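Two-armed machine coming to our packing floor, how did it go at your place?
Workplace and Shop Talk > Automation

bench_nine wrote:
Hello everyone, long-time reader and not much of a poster, so forgive me if I ramble. I've been on the packing benches at Sikmont for a good many years now and in September we were told that a two-armed robot is coming to take over the cart and shelf work on our side of the building. Management has been pleasant about it, I'll give them that. We had coffee and rolls and a talk from the people at Grerora who are doing the setup, and our floor lead Bianka Kozma stayed after to answer whatever we threw at her.

What I came away with is that there are 62 of us on the floor and everybody keeps a job, but "job" might mean something different by spring. Some of us will be minding the thing, some go over to returns, and the rest stay on the benches with a faster line feeding them. I like my bench. I like the people on either side of it even more. So I'd love to hear from anyone who has already been through it, good or bad.

mesdale_mike wrote:
Welcome out of the shadows, bench_nine! We went through this at the Mesdale warehouse and I can tell you the first two months were a headache and then it settled. I moved from picking to what they call cell attendant. My knees are grateful, I no longer walk half the county every shift. The pay went up a little. What I miss is the talking. Picking in pairs, you hear all about somebody's kids and their truck and their mother's hip. Now I mostly hear beeping.

Ask early who gets trained first. At ours it went to whoever happened to be standing near the office that morning, and there were hard feelings over it that haven't quite gone away.

bench_nine wrote:
Thank you Mike, that's just the sort of thing I was after, and I'm sorry about the pairs. Training order is on my list now. They've been running it on the computer before anything gets bolted down here, and Bianka passed along one of the pictures from that. The count on the trial sheet by the time clock was 3,488 practice runs, with 138 marked as needing a person to step in. I can't decide whether that's a lot. 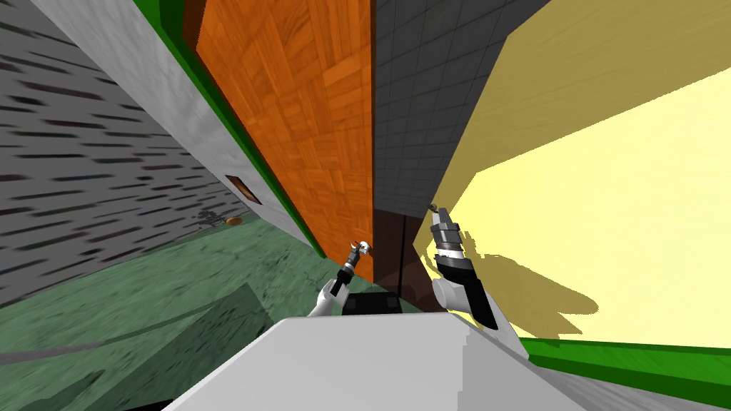
From the computer trials: both arms out, grippers open and nothing in them yet.

The colors are a good deal livelier than anything we've got in our building, I'll say that much. I showed it to my husband and he wanted to know where I'd be standing, and I had to tell him I didn't know. I suppose that's the question I should have asked over the rolls.

tapeGunTerry wrote:
I'm going to be the sour one, sorry in advance. A computer model of a room doesn't have Terry in it, or a pallet left crooked at shift change, or a box somebody taped in a hurry. 138 step-ins on practice runs sounds fine until you're the one stepping in, with a supervisor looking at the clock. At my last place we were promised "everybody keeps a job" too. They kept it for a year and then simply didn't replace anyone who left. Get it in writing, with a date on it.

kirmizi_line2 wrote:
Terry, I hear you, but I don't think that's fair to every shop. I'm at Kırmızıgül, we do glassware and gift sets, and ours has been running a good while. We lost no one, and I mean the people who left did get replaced, I helped train two of them. The practice on the computer is where they find the silly stuff, like an arm swinging wider than it needs to. I'd much rather they find that on a screen than next to my head.

The change I'd warn about is pace. Once the robot is feeding you, there is no slow spell after lunch. Our busiest shift last year was 1,367 boxes through one line and I went home and fell asleep in my coat. We had to ask for a rotation, an hour on the line and an hour off it, and it took some asking, but we got it.

tapeGunTerry wrote:
Glad it worked out at yours, and I mean that. You had people who asked and a boss who listened. Plenty of floors have neither. I still say writing.

mesdale_mike wrote:
I'm with Terry on the writing and with kirmizi on the rotation. We never asked for one and I wish we had. Also find out who is allowed to stop it. At ours it was only attendants to begin with, and a bench packer had to holler across the aisle. Now anyone can hit the button and there's no write-up for it.

bench_nine wrote:
You've all been so kind, and Terry, sour is welcome at my table, we have two of you on the late shift and I'd be lost without them. I typed up a page for Bianka and gave it to her before break: training order, the rotation, who can stop it, where each bench will be standing, and the jobs promise on paper. She read it right there in the aisle and said the first four she could work on herself and the last one has to go upstairs. I'm going to see if my bench neighbors will put their names under it too.

Last edited December 20, 2023

kirmizi_line2 wrote:
Good for you. Ask about gloves while you're at it, we went through twice as many once the line sped up and had to fight for the decent ones.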